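19/05/2023

I kept the old desktop going for 13 years, and this month I finally moved everything off it and onto a laptop.
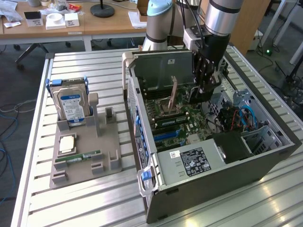
The hard part was the files. I had 3,857 photos on the main drive and no idea how many of them were also sitting on the two backup drives in the closet. I started in December by copying everything into one big folder, which was a mistake. Half the names clashed, and I ended up with three versions of the same trip to Luik, each with different pictures missing.

So I deleted that folder and started again, one year at a time. I made a folder for each year, then one inside it for each month, and left it at that. I used to sort by place and by event as well, and I could never remember which one I had picked.

For duplicates I used a small program called Plumum. It's slow and the buttons are tiny, but it shows both files next to each other before it removes anything. After that I was down to 2,845 photos. I went through those by hand in the evenings, mostly with the radio on, and got rid of blurry ones and old screenshots.

The documents were easier. I kept taxes, the lease from the Uncombe apartment, medical letters and a recipe folder. The rest was manuals for things I no longer own.

Email is still a mess. I have messages going back to my first job and I haven't decided what to do with them. Searching works well enough that I may just leave them.

I bought a 500 GB drive for the new backup and everything fits with room left over. It gets plugged in on the first of the month. The old drives are in a shoebox until I'm sure I haven't missed anything, probably through the end of the year.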